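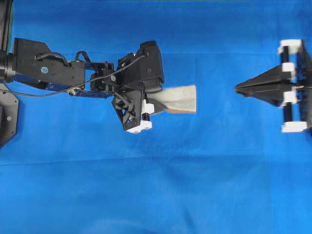 Should the people who run a two-arm cell be the ones who look after it?

They should, for nearly all of it, and the time should be on the schedule like any other work.

I have kept two-arm cells going for a while now, first at Allmont and then at Cilimico, where the work is mostly cloth: folding it, passing it from one gripper to the other, laying it down flat. The common view in both places was that upkeep belongs to a service contract. A technician comes by, goes through a list, signs the sheet, and the operators keep their hands off between visits. I think that view is wrong for this kind of machine, and I think it costs more than the contract does.

Start with what goes out of order. On a cell that handles fabric it is hardly ever the big parts. The motors last. The arms hold their calibration well if no one leans on them. What drifts is the small stuff at the end of the arm. Screws in the wrist bracket back out a little. A finger gets knocked and sits a hair off from its partner. Lint works its way into whatever slides. A cable that had enough slack in one pose turns out to be tight in another, and the first sign is a joint that reports an odd load late in the shift.

None of that waits for a visit. At Allmont ours came every 6 weeks. In between, the cell would slowly get worse at picking up thin pieces, and the people running it would adjust without thinking about it. They would put the piece down a bit to the left, or bunch it up so the fingers had more to grab. By the time the technician came, the operators had a full set of habits built around a loose screw. The technician tightened the screw, and then the habits were wrong.

At Dunthorpe, which ran a cell much like ours, they did it the other way. Whoever was on first spent 20 minutes with a hex key, a soft brush and a flashlight before anything moved. They checked the wrist screws, brushed out the fingers, ran each gripper open and shut, and then brought the two grippers together slowly to see whether the tips lined up. I copied that list when I moved to Cilimico and have changed very little in it.

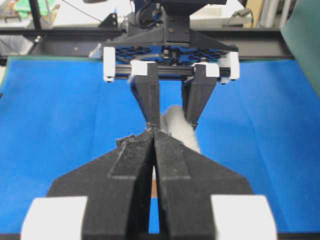 The tip check is the part I would fight for. Two arms that each look fine alone can still be out with respect to each other, and a handoff is where it shows. Bring them close at low speed, stop short, and look from the side and from above. If they are out by more than 2 millimeters I go back to the mounts before I touch anything in software. Too many people correct a bent bracket with an offset in a file. It works until someone replaces the bracket, and by then the offset has been forgotten.

Brushing matters more than it sounds. Textured fingers hold cloth well because they are textured, and they hold fibers and grit for the same reason. A soft brush is enough. I have seen people use compressed air, and I would ban it near a gripper with open rails. It moves the dirt from a place you can see to a place you can't.

There is a fair argument on the other side. Operators are not mechanics, and a bad repair is worse than none. I have seen a stripped thread in a wrist that took an afternoon to put right. The supplier for our fingers, Belmonte, sends a torque chart with every set, and in my first months at Allmont that chart was in a drawer. So yes, people need to be shown. They need a torque driver that is set and labeled, and they need to know where to stop. Ours stop at the wrist. Anything behind it — joints, drives, the wiring in the base — still goes to the technician.

The stronger objection is about time. The 20 minutes come out of the shift, and a manager will see that number every day, while the bad picks are spread out and hard to see. I don't have a clever answer to this. I kept a log at Cilimico and wrote down each stop and what caused it. In the first month there were 32 entries, and most of them were things a person with a brush and a hex key could have caught that morning. That log did more for the schedule than anything I said in a meeting.

I would also keep spare fingers at the cell and not in the stockroom. If changing one means a form and a walk, it won't be changed until it breaks. Put a pair in a box under the table with the right screws taped to the lid, and write the date on the old ones when they come off.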